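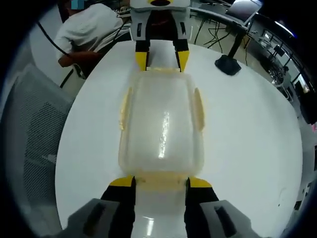
How many demonstrations do we need before a two-gripper lift is worth training on?

Between 200 and 500 clean ones for a single object on a single table, in our experience, and more when the object changes. Please read the replies, people do not agree with me on this.

Reading time: 5 min

jolleo_bench wrote:

I put the question and my answer together on top so that persons who come from search can find it quickly. Now the longer version.

We are collecting two-handed examples with hand-held grippers. Two grippers, one on each end of a translucent plastic container, and the task is to lift it level, turn it a quarter, and put it back on the round table. Our project has the name Leven. Until now we have 437 recorded episodes from three operators. I trained on the first 200 and the policy could already lift, but it twisted the container at the moment of putting down. With all 437 the twisting is almost gone, but it is still slow on the approach.

My question to the others: would you continue with the same container, or would you stop here and change the object?

ridgeback_ola wrote:

Change the object. You have enough of this one. We made the same mistake on Wumbei, we had 1,823 episodes and nearly all of them were one tray. The policy knew the tray very well. Then we gave it a tray that was a little shorter and the second gripper closed on the air.

If I could repeat it, I would record maybe 60 percent on the main object and divide the rest over many different ones.

tmk wrote:

I disagree with ridgeback_ola, at least partly. Changing the object early is good if your operators are already consistent. If they are not, you mix two problems and later you cannot separate them. How do your three operators hold the thing? Same place on the rim every time?

jolleo_bench wrote:

Good question. Not the same, no. Both grippers take the short ends, that is the rule. But one operator goes deep with the finger tips and the other two hold only a little of the rim. I did not write anything about depth in the instructions.

tmk wrote:

Then I would fix this first. Write the depth in the instructions and record again one hundred or so. You will see that the approach becomes faster, I am nearly sure. When the examples disagree about the final position, the policy slows down and looks for something in the middle.

ridgeback_ola wrote:

But variation of this kind is also useful! A person does not grip at the same depth every time, and the policy should survive that. If you clean everything, you get a very beautiful dataset which works only on the day it was recorded.

tmk wrote:

Variation in the start position, yes. Variation in the light, yes. Variation in the strategy, no. For me these are different things. Two operators who go around an obstacle on different sides are not giving you robustness, they are giving you an average that goes into the obstacle.

ridgeback_ola wrote:

That depends a lot on the model. With the older regression ones I agree. With what most people train now, it can keep both sides as separate possibilities. But I accept that grip depth is continuous, so it is not the best case for my argument.

panis_fan wrote:

Sorry to enter with a different subject. Has anybody had trouble with translucent objects under ceiling light? The container in the first post has a long reflection on the top and I have similar ones. In my recordings the reflection moves when the camera moves, and I suspect that my policy follows the reflection and not the edge.

jolleo_bench wrote:

I had the same suspicion. What I tried: I recorded 30 episodes with the near lamps off and evaluated the old policy in this condition. It failed more often, mostly in the first second, when it must decide how far to go. So it was using the reflection in some way, but I cannot say how much. After I added these episodes to the training it was better in both conditions.

A white table does not help. There is glare on the table too, and the border of the container is weak against it. I thought about a dark cloth.

Aurelio Cabello wrote:

Please do not use the cloth, or use it only for a part. If the final place has white tables, then the difficult images are the ones you want. I would do a few sessions with the cloth, a few with the lamps off, and the rest how it is now.

One more point for two grippers. Check the time synchronization between the two recordings before you discuss depth or light. In Panis we had an offset of roughly four frames between left and right and we lost almost all of March looking for a problem in the model. The symptom was exactly a twist at the moment of putting down.

jolleo_bench wrote:

This is a very useful comment, thank you. I use a clap at the start of each session but not at the end, so if there is drift I would not see it. I will add the second clap.

tmk wrote:

Clap at start and end, and also once in the middle if your sessions are longer than twenty minutes. The drift is not always linear.

ridgeback_ola wrote:

Also keep the failed attempts in a separate folder, do not delete them. We deleted ours and later wanted them for training a success detector.

jolleo_bench wrote:

Ours are still there, only without labels. I checked the synchronization on two old sessions this morning: one was fine, the other had an offset of two frames. The bad one was with the deep-grip operator, so maybe I blamed this person too early. I will correct what I can, write the depth rule, record until 500, and after this change to a second container with a different length. tmk and ridgeback_ola, so I am taking half of the advice from each of you.

tmk wrote:

Fair. Post the numbers when you have them, also if they are bad.

Last updated: 2nd February

Contact the moderators | Copyright remains with the posters | Back to top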